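In Defense of the Bad Towel

I own three good towels and I hate all of them. They're thick and white and they came from Hestholm, the bedding place out by the highway, where I paid more than I'd like to say for the set. They take two cycles in the dryer. They shed on my black sweaters. And when you step out of the shower and reach for one, it sort of pushes the water around on your back, like it's too proud to drink any of it.

The towel I reach for is the other one. It's a tan thing I bought at a going-out-of-business sale in Burnum when I was in my first apartment and had exactly one pan. It's thin in the middle. One corner has a burn on it from a camp stove. I've washed it more times than I could guess and it gets me dry in one pass, every time, and then it dries itself on the hook by lunch!

So my opinion, and I'll defend it to anybody, is that we've let the hotel ruin the towel. Somewhere along the way we all decided that a nice bathroom should look like the one at a resort, with everything fluffy and matching and folded in thirds. But a hotel has a laundry room the size of a garage. I have a stacked washer in a closet and a drying rack that falls over if you look at it wrong.

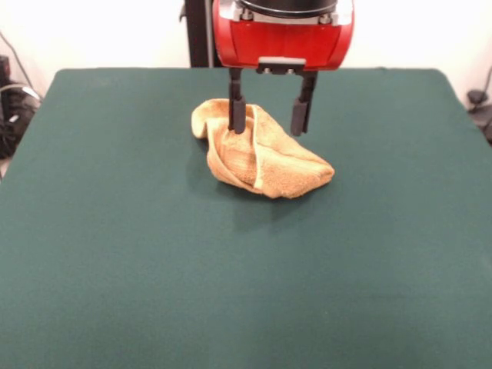
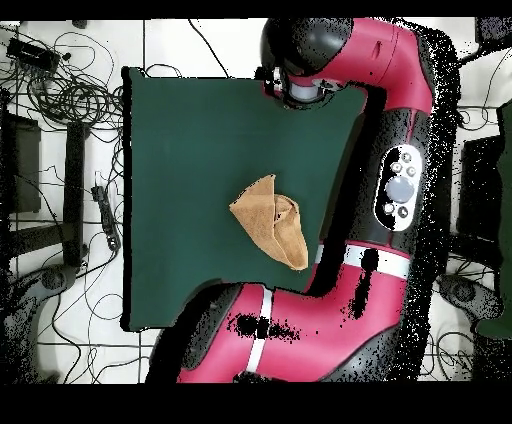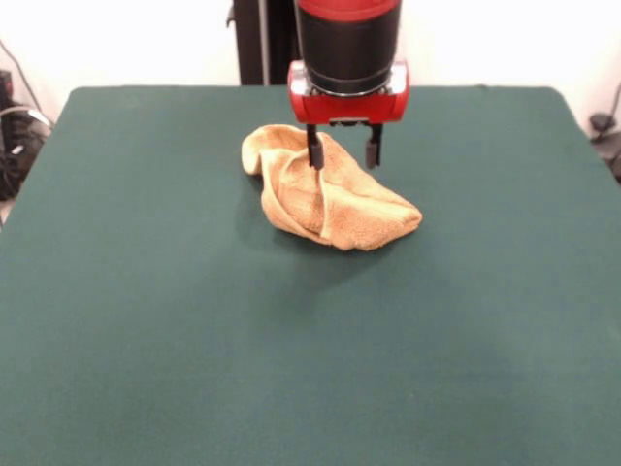
I blame the folding, mostly. The minute a household thing has to be folded a certain way, it stops being a thing you use and turns into a thing you look after. My mother had guest towels nobody was allowed to touch (guests included, as far as I could tell) and they sat on the rail for my whole childhood with the edges lined up. Give me the tan cloth dropped in a heap on green. You can pick that up with wet hands and not feel you've wrecked somebody's afternoon. And tan is the right color, by the way, because it doesn't show coffee or dog or sunscreen, while white shows all of it and then holds a grudge.

I know what the other side says, because I've read the reviews. (Yes, I read towel reviews. It was a long winter.) The Hestholm set had 603 of them when I ordered, and what people kept praising was how it felt in the package. Soft! Plush! Like a cloud! Hardly a word about getting dry. That's like reviewing an umbrella and only mentioning the handle.

There's also the weight. I once carried a bag of damp beach towels from the lake at Tundby back to the car, up to 20 minutes if you stop to complain, and I stopped to complain plenty. The big ones soak up half the lake and keep it. Old thin ones you can wring out and hang off a branch while you eat your sandwich, and by the time you've finished arguing over who gets the last pickle they're fit to sit on.

I'll give the fancy towel one thing. If you're sick, or it's January and the heat is out, wrapping up in something enormous is lovely, and I've done it and I'd do it again. But that's a blanket. Call it a blanket and sell it with the blankets, and let the towel get back to work.

What I'd like is for some store to sell them already worn in, the way you can buy jeans. Khurana, the linen shop near my office, has a bin of seconds by the register, crooked hems and all, and I bought 2 of them last April. They were a little stiff at first. They've been coming along nicely, and one has started to go thin in the middle.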